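How Does a Camera Make a Picture?

A camera is a box that catches light. Every camera works this way, from the one in a phone to the big ones that newspaper photographers carry. The box keeps light out until you want a picture. Then it lets a little light in through one small opening, and something inside the box records it.

Where the light comes from

Light travels in straight lines. It leaves the sun or a lamp, hits the things around you and bounces off them in every direction. Some of that bounced light goes into your eyes, and that is how you see. Some of it can go into a camera instead.

A red apple looks red because it bounces red light and soaks up most of the other colors. A black shoe soaks up nearly all the light that hits it. A white plate bounces nearly all of it back.

The lens

At the front of the camera is a lens. A lens is a curved piece of glass or clear plastic. It bends the light so that all the light from one spot on the apple comes together again at one spot inside the camera. When this is done well, the picture is sharp. We say it is in focus. When the light does not come together in the right place, the picture is blurry.

Most cameras have more than one piece of glass in the lens. The pieces can move closer together or farther apart. That is the small whirring sound some cameras make when you press the button halfway down.

The picture made by a lens is upside down. Light from the top of a tree goes in a straight line down through the lens and lands at the bottom. Light from the trunk goes up and lands at the top. The camera turns the picture the right way around before you see it. Your eyes make upside-down pictures too, and your brain sorts them out.

The shutter

Behind the lens of many cameras there is a little door called a shutter. It stays shut most of the time. When you take a picture it opens and closes again, often much faster than you can blink. On a sunny day it might be open for 1/100 of a second. That means you could cut one second into 100 equal parts, and the shutter would be open for just one of them.

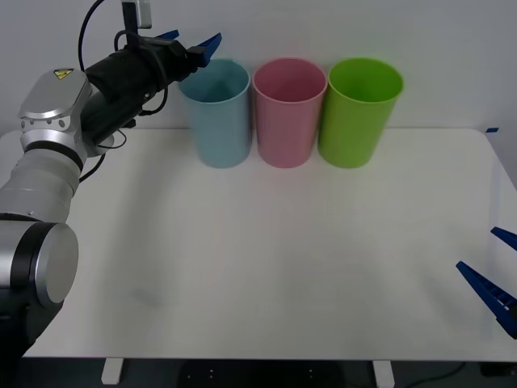
If the shutter stays open longer, more light gets in. This helps in a dark room, but anything that moves while the shutter is open will smear across the picture. A running dog turns into a brown streak. If your hands shake, the whole picture smears, and that is why people use a stand with three legs, called a tripod, when it is dark.

Phones usually do not have a little door. They switch the recording part on and off very quickly, and the click you hear is only a sound played through the speaker.

Film and sensors

For a long time, cameras used film. Film is a thin strip of plastic with a coating that changes when light touches it. After the pictures were taken, the film had to be washed in special liquids in a darkroom. If you opened the back of the camera too soon, light got in and ruined the pictures.

Most cameras now use a sensor. A sensor is a flat chip covered with millions of tiny light catchers. Each one measures how much light lands on it and turns that into a number. The camera puts all the numbers together and makes a picture out of little dots called pixels. If you zoom in far enough on a photo, you can see the pixels as small squares.

Try it: make a pinhole viewer

You can make a picture with no lens at all. You will need a shoebox with a lid, wax paper, tape, scissors and a pin. Ask an adult to help with the cutting.

Cut a window in one short end of the box and tape wax paper over it. Make one small hole with the pin in the middle of the other short end. Put the lid on and tape along the edges so no light gets in.

Stand in a dim room and point the pinhole at a bright window. Put a blanket over your head and the wax paper end - leave the pinhole uncovered. Look at the wax paper. The window will be there, small and upside down. Never point the viewer at the sun.

If the picture is too faint, make the hole a tiny bit bigger. It will be brighter but also more blurry.

Words to know

Focus: how sharp or blurry a picture is.
Lens: the curved glass or plastic that bends light.
Pixel: one of the tiny dots in a digital picture.
Sensor: the chip that measures light.
Shutter: the part that opens to let light in.

Last updated November 28, 2020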